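The Part That Wasn't Seated

I used to think a vise was the one thing in a robot cell you didn't have to worry about. It opens, it closes, it holds stuff! Then I spent a chunk of February at Tastach, a small machine shop in Stendville, finding out how wrong you can be about a vise.

The job was simple (famous last words). The arm picks a gray stepped part out of a tray, carries it over to the fixture, sets it in the jaws and backs off. The shop had the whole thing built in simulation first, and it ran so nicely there that we all got a little cocky. On the real floor it did 40 parts without a hiccup. Part 41 went in crooked, the jaws closed on one corner, the spindle came down, and the part left the vise and hit the guard door hard enough that I heard it from the coffee machine.

The door held and everyone was fine. I still had to sit down for a minute.

So we went back to the simulation and started moving things around, one stubborn little step at a time.

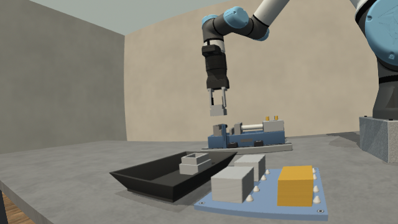 The simulated cell, with a stepped part in the gripper and another in the tray.
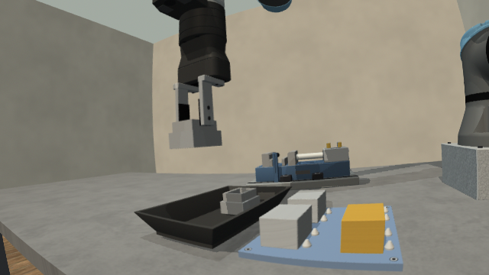
What we were chasing was 5 degrees. When the fingers grabbed a part slightly off center, it could rotate in the grip on the way over, and the controller had no clue. As far as it knew, the gripper was closed, the arm was in position, and life was good. The jaws got the signal to close and the vise reported "clamped," which was true, sort of. It was clamped on a corner.

And that's the bit that still bugs me. The sensor told us the jaws had stopped moving. We'd been reading it as "the part is seated" for months, me included, and I've been around these machines for 11 years.

The fix came from a shop over in Partington that had been bitten by the same thing. You add an air-gap check at the bottom of the jaw – if the part isn't sitting flat, the pressure never builds and the spindle stays locked out. We slowed the carry move too, which cost us a bit of cycle time and a lot of grumbling.

The guard door still has the dent. They've left it there, right at eye level.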